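Nirthorpe Local Radio Sessions – Data Card

Version of 7 Jun 2018. Maintained by the Tendura sound archive. 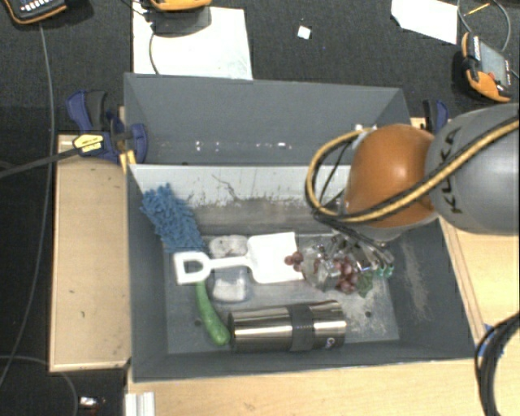

One station asked, on reading the draft of this card, whether a band that played two songs and talked for half an hour would be listed as a performance or as an interview. It is listed as both. Each visit to a studio is one session, and each session is divided into segments marked "music", "speech" or "mixed".

Contents

The collection holds 2997 segments from live studio sessions by local and touring acts, broadcast on community stations in the Nirthorpe area. Of these, 700 are complete songs with no talk over the opening or the ending. The remainder are interviews, partial songs, station announcements and short exchanges between host and guests.

Files

sessions.csv – one row per session, with station, act, program and length
segments.csv – one row per segment, with session number, type, start and end
audio/ – one folder per session, in WAV format
notes/ – plain text notes from the stations, where these were supplied

Times are given in seconds from the start of the session recording. They do not match the time of broadcast. An empty field means that the station gave no information; a dash means that the field does not apply.

Names of acts

Names are entered as the act spelled them when the session was recorded. Accents are kept. The duo Tô appears under that spelling only, and a search for "To" will not find it. The band Omel recorded two sessions under an earlier name, and both are linked through the act number in sessions.csv.

Known problems

In 43 segments the left channel is much quieter than the right. These are marked "uneven" in segments.csv and have not been corrected. Song titles were taken from what was said on air – spelling may differ from that on later releases. Cover versions are marked only where the performer mentioned the original.

Terms of use

The recordings may be used for research and teaching. Rebroadcast requires written permission from both the station and the act. Excerpts used in public talks should name the act, the station and this archive. Requests for removal are handled by the archive, and a removed session keeps its number.

Next release

Corrections received before the end of July will be included in the next version. Please give the session number and the segment start time with each correction.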